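Print this page | E-mail this page

Work, Automation and Service Jobs
Unit 9 handout: Bed-making at the Saithong lodgings
September 17, 2019

Read before the session. Terms in the second half will be used without definition.

1. Background

Saithong operates short-stay lodgings for contract workers. The Drillham site employs 43 room attendants. In August it began assigning part of the bed-making to two-armed machines supplied by Gurum. Stripping, bathroom cleaning and inspection stayed with the attendants. The site changes 869 beds in a full week, and every bed was previously made by one person from start to finish.

2. Splitting the task

A task list written for people hides a great deal. The Drillham work card had one line for pillows: "Dress and place." The engineering version of that line separates locating the pillow, closing on both ends, lifting, turning, setting down, and smoothing the case. Each step has its own stop condition and its own recovery routine.

Cloth is the difficult material. A carton keeps its shape when gripped. A pillow in a loose case does not: the case slides over the filling, folds collect between the grippers, and the outline used to locate the object changes as soon as contact is made. 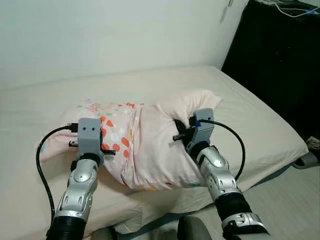
HANDLING SOFT GOODS

With one gripper at each end, the pillow is squeezed between the two housings. The fabric gathers into a long fold down the center, and the open end of the case puffs up above the right gripper. An attendant corrects this kind of bunching with a shake or a flat hand and seldom counts it as a separate action. For the machine it must be specified, either as a further motion or as a defect passed to a person.

At Drillham it was passed to a person. This choice determined most of what follows.

3. Changes in the attendants' work

a) Sequence. Attendants used to finish a room before leaving it. They now strip a row of rooms, move on, and return to finish. Walking distance per shift increased. Lifting decreased.

b) Exceptions. The beds that reach an attendant are the ones the machine did not complete. The average bed handled by hand is therefore harder than before, although the time allowance was carried over from the old card.

c) Responsibility. The inspection sheet has one signature box. The attendant signs for a bed that was partly made by the machine. The staff side has asked for a second box; management's reply was pending when this handout was prepared.

d) Skill. New hires receive less practice on routine beds and meet the difficult ones early. The training plan was not revised at the start of the trial.

4. Reading the numbers

The supplier's acceptance test covered 3,000 pillow placements on a practice bed. Note what was counted: placements, with no score for the condition of the case. Compare this with the inspection sheet, which scores appearance only. The two records cannot be combined without additional observation.

5. For discussion

Rewrite the one-line pillow instruction as a card for an attendant working behind the machine. State who decides that a case is smooth enough, and where that decision is recorded. Bring one page.

Related items
Unit 8: Carton picking at Risetti
Unit 7: Time allowances and who sets them
Reading list: Job redesign in cleaning and laundry work
Template: Task breakdown sheet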